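Merow workshop opens block room to families

Oct 24, 2018

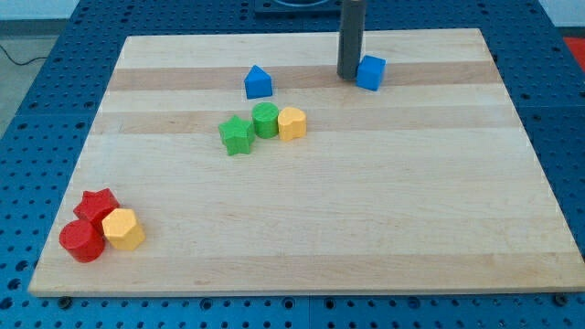

Colored blocks on a striped wooden board at the Merow workshop.

MEROW - A shared workshop on the east side of Merow will open its block room to families for the first time next month, after a trial run in August drew more children than the organizers had planned for.

The room belongs to Gumer, a small toy maker that moved into the old Ganent building last year. Children will be able to sort, stack and build with painted blocks in different shapes, and older ones can sand and color a block of their own to take home.

"We had places for 9 families in August and 19 showed up," said Hatice Karakaya, who runs the workshop. "We found room for them, but it was tight."

Sessions will last an hour and are free for children under 12. Adults must stay with their children, and closed shoes are required. Sign-up sheets are at the front desk and at the Hoani branch library.

Karakaya said Gumer has set aside 800 blocks for the program, most of them seconds with small flaws in the paint. The company would otherwise have stripped and repainted them, she said.

Eylül Oral brought her two sons to the trial. She said the younger one, who is 4, spent most of the hour lining up shapes by color and did not want to leave.

"He doesn't care about towers," Oral said. "He wants all the blues in one place."

Parking was the main complaint in August. Ekrem Yaman, who manages the building, said the rear lot will be open during sessions - drivers should use the side gate, as the front drive is kept clear for deliveries.

The workshop is at 813 Ganent Road. Groups from schools and day care centers can ask for a separate time, but Karakaya said those requests will not be taken up until the family sessions are running.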